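Pernedow Motor Club Confirms Tire Allocation Changes for Kelon Touring Series

PERNEDOW, July - The Pernedow Motor Club, organizer of the Kelon Touring Series, today confirmed changes to the way tires will be allocated to competitors in the second half of the season. The changes take effect at the next round, at the Bozkurt circuit, and apply to every car entered in the championship and rookie classes.

Under the revised rules, each car will receive 6 new slick tires for a race weekend, to be used across both qualifying sessions and both races. Teams may also carry over 2 used tires from an earlier round, provided those tires were marked by officials at the time they were first fitted. Wet-weather tires are not included in the allocation and remain free of restriction once the race director has declared a wet session.

The new rules follow a review led by Geetha Chettiar, the club's technical delegate, after several teams raised concerns about the cost of testing between rounds. Team managers were invited to submit comments in writing and met with the club during the spring break.

"The teams asked for a rule that is clear and that can be checked quickly in the pit lane," said Chettiar. "We have tried to give them that. A tire that has not been marked may not be used in qualifying or in the race, and the stewards will apply the rule in the same way to every entry."

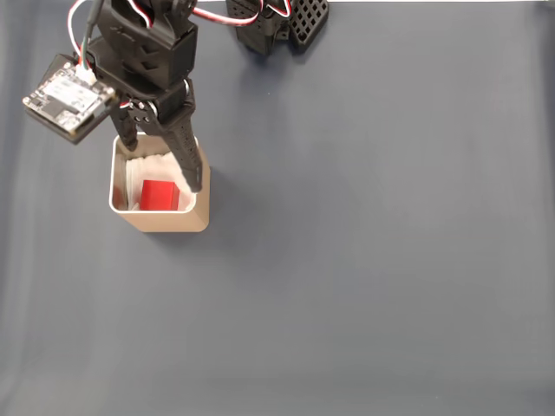 Marking will take place in the scrutineering bay on the morning of first practice. The bay will open at 7:30 a.m., and teams are asked to present their tires in car number order. A tire damaged before the start of qualifying may be replaced with the written approval of the technical delegate, but the replacement must be a used tire from the same car's earlier allocation. Where no such tire is available, the matter will be referred to the stewards.

The penalty for using an unmarked tire in qualifying will be the loss of all lap times from the session in question. In a race, the penalty will be exclusion from the results. Both penalties may be appealed under the existing procedure, and the time limit for lodging an appeal has not changed.

Wukier Racing, which leads the team standings, said it supported the decision. The team's two drivers, Muthu Sastry and Gangadharan Rodrigues, are separated by a single finishing position in the drivers' championship.

"It will change how we approach Saturday," said Sastry. "At Bozkurt the left front takes a lot of load through the long turns, and you would normally want a fresh set for the second race. Now you have to decide early what you are prepared to give up in qualifying. I do not mind that. It is the same for everyone."

Rodrigues said he would have preferred the change to be held over until next year. "We planned our season on the old numbers," he said. "But the club has listened on the question of carried-over tires, and we will get on with it."

The club also confirmed that minimum weights will remain as published. Cars in the championship class must weigh no less than 2,035 pounds, and cars in the rookie class no less than 2,000 pounds, in each case measured after the race with the driver out of the car. Requests to reduce the minimum weight for older cars were considered during the review and were not adopted.

Kumaresan Kurian, series director, thanked competitors for their part in the discussions. "Not every team received what it asked for, and we recognize that some have work to do before Bozkurt," said Kurian. "The full text has been sent to all entrants, and our technical staff are available to answer questions."

The tire rules will be reviewed again at the end of the season. Any further change would be announced before entries open for next year.

Media contact: Kamala Thampi, Press Office, Pernedow Motor Club. Requests for accreditation at the Bozkurt round should reach the press office before noon on the day preceding first practice.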